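I've been living with the Dudar two-arm bench kit since December, and enough of you have written in to ask about it (hello, Attila!) that I figured it was time to sit down with a big mug of tea and tell you how it's going.

The short version is that I like it very much. The longer version has to do with cable loops and bolts, so bear with me.

## Putting it together

Dudar sends the posts, the rails, the mounting plates and the two arms. The table is up to you. Ours is a red marble top with white veins, and Xiuying Duan chose the leafy gray panels for the walls, which I teased her about and now wouldn't trade for anything. Uriel Yáñez and I started after breakfast one Sunday and had both arms bolted to the front rail by suppertime, with a long and very pleasant lunch in the middle.

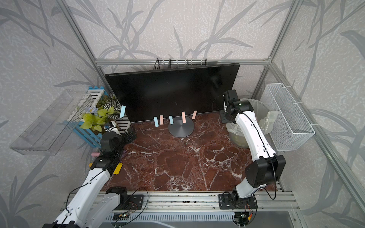
The rail is my favorite part of the whole kit. You loosen the plate, slide the arm where you'd like it, and tighten it back down. I moved the right arm three times in the first week and never once had to take the base off the plate. Do snug the bolts up again after the first few days of running, though. Two of mine had eased a little, and the arm had a tiny wobble at full reach that I blamed on the software for far too long.

Cables are where I'd ask for more help from the manual. It gives them one paragraph on page 121, and that paragraph mostly tells you to be careful. Hanyu Yu showed me her way: fold the arm up tight, then stretch it all the way out, and leave just enough slack that nothing pulls in either position. Start at the wrist and work down to the base. I redid both arms that way and it was an evening well spent.

## Looking after it

My weekly routine takes 16 minutes if I don't get chatting:

1. Power down and let the arms rest.
2. Run a finger along every cable loop, feeling for flat spots.
3. Wipe the marble with a soft cloth.
4. Check the plate bolts.
5. Bring the grippers in close to something big, like the monitor, and watch the wrist camera view for smudges or drift. 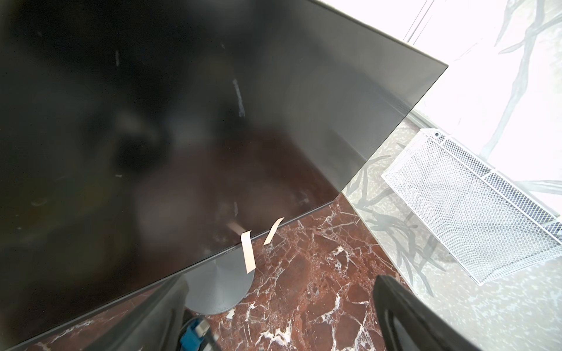 ## What I'd change

The little circuit boards sit out in the open by the arm bases, and I do wish there were a cover for them. I wrote to Dudar and got a kind reply from Abla Kassab, who said one is in the works. Meanwhile I keep my coffee on the other side of the room.

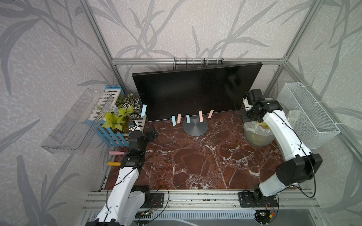
I'd also love longer power leads, and a printed wiring chart I could tape up nearby. The Ferkari kit I used before had a lovely one, even if its joints groaned like my 1981 station wagon.

Still, after about 2000 cycles the Dudar arms run as smoothly as they did that first week, and I've only had to open my toolbox for the bolts. If you have a sturdy table and a patient friend to hold the other end of the rail, I'd say go ahead and get one. Write and tell me how you route your cables, too!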